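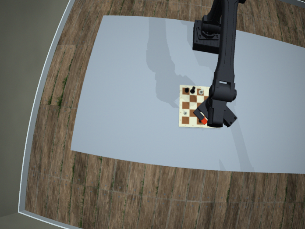
Grorkik, the robotics workshop led by Meenakshi Achari, has published the first results of its comparison of grippers for small-object handling, carried out entirely in simulation.

The trial set two designs against each other, the Tralmont and the Flalten, on the same simulated arm. Each was asked to lift a chess piece from a small board and set it down on a named square without disturbing its neighbours. In all, 1028 attempts were logged under 4 controller settings.

The Tralmont completed more moves in the open parts of the board. The Flalten, whose fingers close more slowly, did better where pieces stood side by side, although it was sensitive to errors in the estimated height of the board.

"Chess pieces are a fair test of a gripper – they are short, round and easily knocked over," Ms Achari said.

Sándor Deák, who wrote the controller, cautioned that friction had been simplified and that the ranking might change on real hardware. His team intends to repeat around 900 of the attempts in October with a physical arm at the Juhász laboratory, where both grippers will be fitted with new fingertips.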